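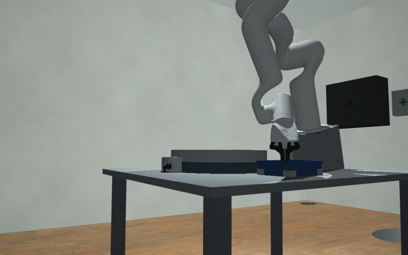

1/ Notes on collecting teleop demos in sim for the Kiltley cell. Arm, two-finger gripper, blue tray, table. Posting the settings and the mistakes in one place so I stop answering the same DM.

2/ Input device is a six-axis puck for motion plus two keyboard keys for open and close. I tried a VR controller first. Fine for big moves, bad for the last inch over the tray. My hand drifts when I squeeze a trigger and the gripper drifts with it.

3/ Commands are end-effector velocities in the tool frame, not the base frame. With the base in the back corner of the table, base-frame control had me pushing left and thinking about it every time. Tool frame took an afternoon to get used to.

4/ Speed cap matters more than I expected. Half the default for approach, a quarter of that once the fingertips are below the tray rim. I bound the slow mode to the puck's left button so I can hold it.

5/ Total so far: 1,613 episodes recorded, 800 kept. The rest were dropped for the reasons in the next few posts. Most of them are my fault and not the simulator's.

6/ Reason one: pauses. I stop to think, the arm hovers, and the log fills with near-zero actions. The policy learns to hover too. I now trim any stretch with no input longer than half a second, except right before the gripper closes, where a short stop is part of the task.

7/ Reason two: elbow flips. Extra joints mean spare motion, and the solver would sometimes swing the elbow out to the other side mid-reach. Same tool path, very different joint path. Added a null-space term that pulls toward a rest pose. Flips went from common to rare.

8/ Reason three: inconsistent strategy. In early sessions I picked from whichever side felt easy. Two valid approaches to the same start state, and the policy averaged them and closed on air. Now I write down one approach per task and stick to it.

9/ Failed grasps with a recovery stay in. If I miss, back off and get it on the second try, that episode is useful. If I miss and flail, it goes.

10/ Start states: 50 tray offsets, sampled once and saved to a file. I replay the same list for every policy so the numbers can be compared. The long box behind the tray does not move. I plan to vary it in May.

11/ Current result with behavior cloning, action chunks of 16 steps, no tuning to speak of: 52 percent success on offsets it has not seen. It was a lot worse with the untrimmed data. Same network, same seed.

12/ Remaining failures are mostly height. Fingers stop too high, close, lift nothing. I suspect my demos, because I tend to come down in two stages and the change between them lands in a slightly different place each time.

13/ File format is the Prirbridge one: one file per episode, joint positions, tool pose, gripper width, raw puck input, timestamps. Keep the raw input. I had to redo the scaling once and was glad I had it.

14/ Sessions are 40 minutes, then a break. Past that my drop rate climbs and my wrist complains.

15/ Next is the same task by hand-guiding on the real arm at Breltivgate — gravity compensation on, no puck. Expect smoother paths and worse gripper timing. Will add numbers to this thread when I have them.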